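Laundry and Utility Room Safety Checklist, Shared Housing
Nitadberg Lettings, October round

For house leads. Mark each line OK, FIX or N/A and put your comment under it. Return the sheet to Doina Dimitriou at the Blackburn office.
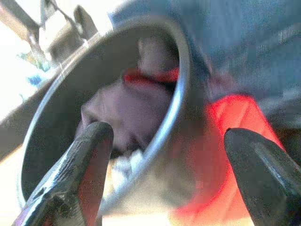

3 min read

1. Floor clear between the door and the machines.
OK. Mat has been taped down again on the left side.

2. Lint filter on dryer cleaned after each load.
FIX. Filter was half full. Sign on the wall is faded and needs reprinting.

3. Supply hoses free of bulges and cracks.
OK on the cold side. Hot hose has rust at the collar. Replace before winter.

4. Shutoff valves turn by hand.
OK. Cold valve is stiff.

5. Outlets are GFCI protected and trip on test.
OK. Tested at 10:40 a.m., reset without trouble.

6. No extension cords feeding any appliance.
FIX. Cord from the hall was running to the dehumidifier. Unplugged and handed to the office.

7. Detergent and bleach stored on the high shelf, caps on.
OK. The Ziltar pods are in the locking tub. Keep them there, there are two toddlers in the house.

8. Washer door left open between loads so the seal can dry out.
See comment below.

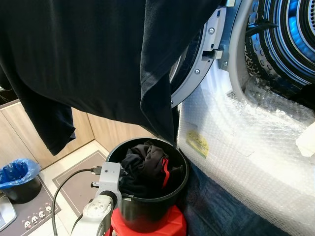
Tia Hulme writes that the upstairs tenants keep shutting the washer, and the seal had mildew again last month. She would like the line about it moved to the top of the house rules.

Moved. Please wipe the fold of the seal with a dry cloth once a week as well.

9. Dryer vent duct attached and not crushed.
FIX. Crushed behind the machine. Pull the dryer forward 12 inches and refit the clamp.

10. Smoke alarm in hallway sounds on test.
OK. Battery changed.

11. Fire extinguisher gauge in the green, tag in date.
OK.

Items marked FIX go on the work list for Marjorie Rowbotham. Anything over $500 needs a quote first.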